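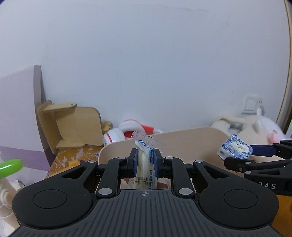
One bin for the desk: notes from the Skekthorpe room refresh

We use cookies to remember your settings and count visits. By continuing to read you agree to this. Accept | Manage preferences

The room refresh at Skekthorpe finished in May, and the question residents have sent in most since then is what to do with the desk. The new rooms have a bed, a desk and not much floor. The wardrobe takes clothes. Everything else a person owns tends to land on the desk, and snacks and drinks are usually first.

The suggestion from the Morik building is a single plastic bin with rounded corners and no lid. It should be big enough for a drink bottle lying on its side and small enough that a notebook can still be opened next to it. Food goes in the bin. If the bin is full, no more food comes into the room until something has been eaten.

Achilleas Makris wrote the storage sheet that went to all 591 rooms, and he recommends starting with a full sort. Take everything edible off the shelf, out of the backpack and out of the drawer, and lay it on the desk. Read the dates on the packets. Put anything past its date in the kitchen trash at the end of the hall, not in the small basket in your room, which is emptied only once a week.
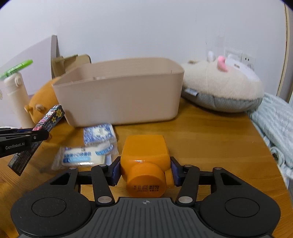 Bottles go in first, along one long side, with the caps tight. Boxes go next to them. Flat packets can stand on edge in whatever space is left, with the printed side facing you so they can be found without digging. Small single-serve packets slip to the bottom if they go in early, so leave them until the end.

Soft toys, fans and tumblers stay out of the bin. Several people at Gavalas tried to use one container for all of it and ended up with crumbs in places they didn't want them. A plush animal can live on the bed or at the back of the desk against the wall. Handheld fans should be kept where you can reach the charging cable. A tumbler in daily use needs its own spot away from the laptop, and it should be rinsed every night in warm weather.

Some notes on food that came up at the last floor meeting:

Opened packets should be clipped or moved to a jar with a lid. We had ants on 2 floors in Vustov last summer and in both cases the source was an open bag in a desk drawer.

Chilled drinks and dairy belong in the shared refrigerator with your room number on them. The bin is for things that keep at room temperature.

The desk tops are wood and they mark. Wipe up a spill right away and let the surface dry before you put the bin back. A folded dish towel under the bin also stops it from sliding.

Keep blankets and bedding clear of the desk if the bed is right beside it. A corner of a blanket can pull a bottle over when you get up.

The housing office has 80 bins left from the original order. They are free, one per room, and you can pick one up at the front desk with your key card. Beige is the only color remaining. If you already have a shoebox or a basket that does the job, please use that and leave the bins for new arrivals.

Room checks for the summer period will be done floor by floor, beginning with floor 4. The check covers windows, smoke detectors and the condition of the furniture. Staff will not open bins or drawers, but they will leave a note if there is open food on the desk – the same note as last year, with the kitchen hours on the back.

Questions about storage or a damaged desk can be left in the box outside the housing office.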